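MUSIC BUSINESS: LIVE PERFORMANCE
Handout 6 — Routing and Announcing a Tour
Instructor: Suleiman Wike
Revised 25/06/2020

Read this before the routing exercise. Bring your calendar sheet and a road atlas or a map on your phone.

1. Anchor dates

A tour is built around a few shows that pay well or can't be moved. These are the anchor dates. A festival slot is a common one. So is a hometown theater, or a room that has asked for the artist by name and has put up a guarantee.

Once the anchors are on the calendar, the agent fills the gaps between them. A gap of two days between cities a short drive apart is easy. A gap of two days with a mountain range in the middle is not, and the agent may turn down a decent offer to avoid it.

Our class act for the term is Ferer, a four-piece band with a new album and a small but steady audience. They have two anchors in June: an outdoor festival at Curkholm and an album release show at the Kikuchi Theater. Everything else is open.

2. Holds

Venues don't wait for one artist to decide. They give out holds. The first hold has first claim on the date, the second hold comes next, and so on. If the second hold is ready to confirm, the venue calls the first hold and issues a challenge. The first hold then has a short time to confirm or drop out. The length of that window is up to the venue, so ask when you place the hold and write it down.

Students tend to place too many holds. An agent who holds ten nights in a room and plays one will get a slower answer next time.

3. The opening act

Opening acts are picked for several reasons, and more than one usually applies:

They sell tickets in towns where the headliner is weak.
They share an agent, a label or a manager with the headliner.
They play with a small setup and can clear the stage fast.
The headliner likes them.

A long tour often has more than one opener, each taking a block of dates. The offer to the opener should state the block, the fee per show, the set length and the size of the name on the poster. Billing is argued over more than fees at this level. Put it in writing.

For Ferer, the agent has offered Kukier the first block. Kukier is a duo with no drum kit, and the changeover is short.
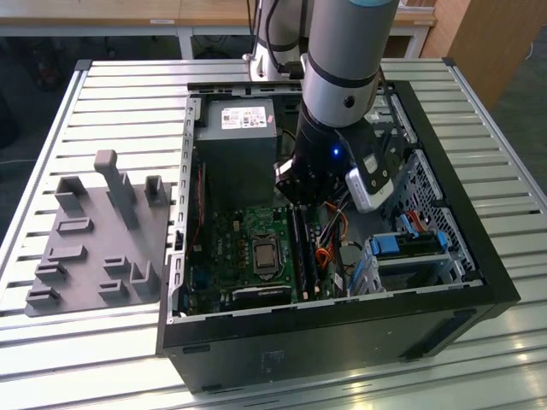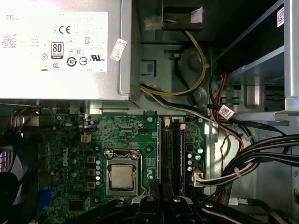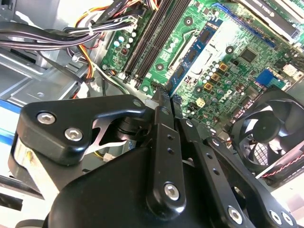 Changeover time is the gap between the end of the opener's set and the start of the headliner's. It goes on the day sheet with load-in, line check, doors and curfew. The day sheet also lists the gear each act is bringing, and this is where backing tracks come up. If an act runs tracks from a computer, say so on the sheet, and say what kind. A laptop sits on a stand and takes up no room. A desktop tower like the one opened up in the pictures, with its power supply and green motherboard showing, needs a shelf, a place near power and its own line in the stage plot. Send the plot to the house engineer along with the input list. Whatever the act uses, the sheet should name the person who starts and stops the tracks.

4. The announcement

Dates are announced after contracts are signed, or at least after every venue has confirmed in writing. The order of events is usually:

Fan club or mailing list hears first
Presale opens
Press release and full list of dates go out
General on-sale

The press release leads with the news. State who is touring, what they are touring behind, where it starts and who is opening. The quote from the artist goes in the second or third paragraph. The full list of dates goes at the bottom, one per line, with city and venue. Check every venue name against the venue's own site. A wrong name gets copied by every outlet that runs the list.

Some dates may be missing on the day. Hold them back and announce them later as added shows — don't print "TBA" next to a city unless the venue has agreed to it.

5. Routing exercise

You have 17 possible venues on the calendar sheet and need to book 13 shows, counting both anchors. No drive may be longer than 10 hours. The band needs a day off after every five shows at most.

Hand in:

the finished route, with drive times
a list of holds you would place, first and second
opener blocks, with a sentence on why each act suits those towns
a press release of one page

Work in pairs if you like. Put both names on the route and write your own press release.

Next handout: settlements and the merchandise split.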